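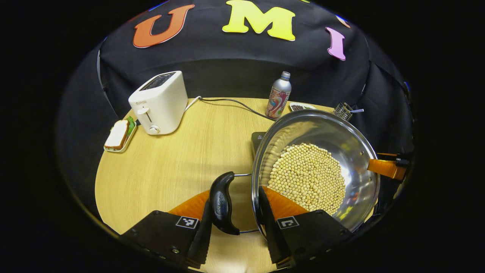 Neue Ausstellung zur Seefahrtsgeschichte in Varnel eröffnet

Varnel, 27. September 2022. Das Schifffahrtsmuseum Varnel zeigt seit heute eine Ausstellung zur Geschichte der Küstenschifffahrt vor Lororau. Im Mittelpunkt stehen Ladung und Ausrüstung der Brigg »Fidadov«, die im Januar 1774 auf der Fahrt nach Norden vor der Hafeneinfahrt auf Grund lief und sank.

Insgesamt 774 Fundstücke wurden in den vergangenen Jahren geborgen und konserviert, darunter Keramik, Taue, Navigationsgeräte und Teile der Takelage. Nahezu 80 davon sind nun erstmals öffentlich zu sehen. Zwei Schiffsglocken, deren Zuordnung lange umstritten war, werden in einem eigenen Raum präsentiert.

Die wissenschaftliche Leitung liegt bei Dr. Ok-hee Ma. Für die Konservierung der Holzfunde war Sorin Preda verantwortlich. »Die Frachtlisten erlauben uns, den Handel an diesem Küstenabschnitt wesentlich genauer zu beschreiben als bisher«, erklärte Ma bei der Eröffnung. Die Auswertung der Metallfunde dauere noch an.

Zur Ausstellung erscheint ein Katalog, herausgegeben von Misaki Koyama. Eine Vortragsreihe zur Unterwasserarchäologie beginnt im Januar. Führungen für Gruppen bis 20 Personen sind nach Anmeldung bei der Museumskasse möglich.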